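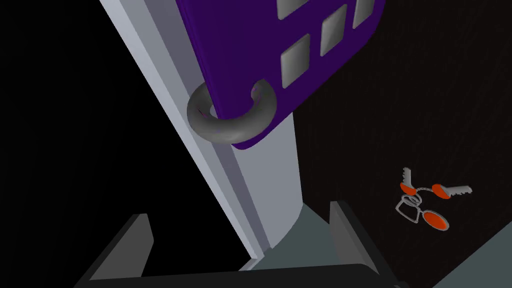

According to Dede Adjei, the hardest part of asking for a speed study on her street was finding out which office would take the request, and the second hardest was learning that a petition alone does not start one. Several residents of Zutley have made the same remark to the Streets Division, and the steps that follow have been rewritten to deal with both points.

## Before you apply

A speed study measures how fast vehicles travel on one section of street and how many use it. The results decide whether the section can be considered for speed humps, a raised crosswalk, curb extensions, or new markings. The study does not set the speed limit, and it does not lead to police enforcement. Complaints about individual drivers should go to the police non-emergency line.

Check that your street qualifies:

- It is maintained by the city. Private lanes and the Fostudley connector, a county road, are outside the program.
- It is classed as residential or as a minor collector on the street map.
- The section you have in mind is at least 600 feet long between stop signs or signals.
- It has not been studied in the past two years.

If you cannot tell how your street is classed, call the Streets Division and give the nearest cross streets.

## Step 1: Define the section

Write down the two cross streets that mark the ends of the section. Requests for a whole neighborhood cannot be processed as a single study. Choose the block where the problem is worst and mention the others in the comments.

Where a street curves or changes name, describe the ends by house number.

## Step 2: Collect signatures

You need signatures from six separate households with addresses on the section. One adult may sign for each household. Tenants and owners count equally. Businesses may sign a letter of support, but the letter does not count toward the total.

Signatures must be on the sheet attached to Form 242. Online petitions are placed in the file as comments.

## Step 3: Complete Form 242

The form is two pages. Give particular care to Part C, which asks when speeding is most noticeable. An answer such as "7:15 to 8:30 a.m. on school days" is more useful to the technician than "mornings." If there is a school entrance, a bus stop, or a senior residence on the section, mark it on the sketch in Part D.

Name one contact person. All letters about the study will go to that person, who is expected to share them with the other households.

## Step 4: Submit the request

Forms may be handed in at the Streets Division counter, mailed, or sent by email as a single scanned file. You will receive a reference number. Please quote it in all later messages.

Requests are reviewed in the order received. The Division will reply within 92 days to say whether the section has been accepted, declined, or returned for missing information. A returned request keeps its place in line if it is corrected within two weeks.
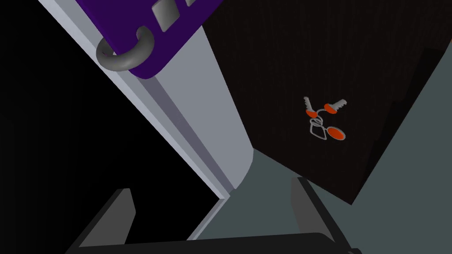

Can the count be scheduled during summer vacation?

Counts are taken only while public schools are in session, so a request accepted in June will normally be counted in the fall.

## Step 5: During the count

Two rubber tubes are laid across the pavement and connected to a recorder at the curb. They stay in place for seven days. Please do not park on the tubes or move them. If a tube comes loose, report it with your reference number, and the count will be repeated if too much data is missing.

Street sweeping is suspended on the section until the tubes are removed.

## Step 6: Reading the results

The contact person receives a summary showing average speed, the speed at or below which 85 percent of drivers travel, and daily volume. A section moves forward to design when the 85th percentile speed is at least 7 miles per hour above the posted limit and the street carries over 600 vehicles a day.

Sections that fall short of either figure may still receive new markings or a temporary speed display. Nutsugah Avenue was handled in this way.

If you believe the count was affected by a detour or a closure, write to Laine Lūse, Streets Division, within 30 days of the date on the summary. Include the dates and location of the closure.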